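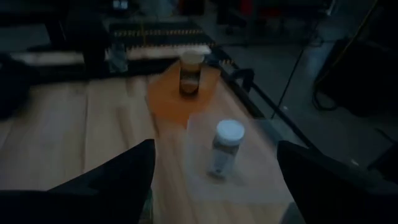 Gripper open over a small white-capped bottle, brown container with a pale lid farther back.

News > Automation > Procurement
Posts Replies Media
Fluris Automation Office
March

1/ The Fluris Automation Office has opened planning for its next equipment cycle. This thread sets out what departments should submit and how requests will be reviewed.

2/ Small-container handling remains the first priority. Requests should name the container types involved, including cap style and body diameter, as gripper fingers are quoted separately from the arm.

3/ Two suppliers, Punico and Oprea, have been invited to quote. Each quote must list the arm, fingers, wrist camera, mounting hardware and service plan as separate lines.

4/ Departments may request up to 40 hours of bench time at the Flostgate site before committing funds. Bench time is not charged to the department budget.

5/ Please budget for spare fingers and cabling in the first year — these were left out of several requests in the last cycle and had to be funded late.

6/ Leasing will be considered for terms of five years or less. Purchase requests must include a plan for training and floor space.

7/ Forms are available from the Flostgate front desk, Room 324. Incomplete forms will be returned without review.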